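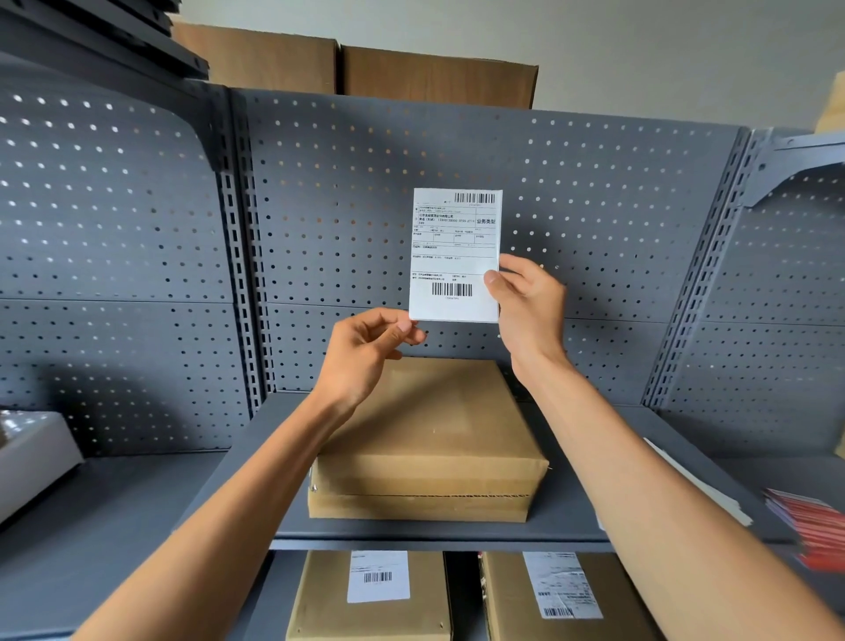
Qiuyue Qiu reckons the Vass label head only misreads when its window is mucky, and I'm with her! Mine has done over 2000 labels (two barcodes on each, like this one) and I give the glass a quick wipe every 104. Soft cloth, no spray. If the Clono arm still drops a parcel, swap the suction cup before you go fiddling with the settings – I wasted a whole afternoon on that in May. Cups come in packs of five from Prudis, fitting key included.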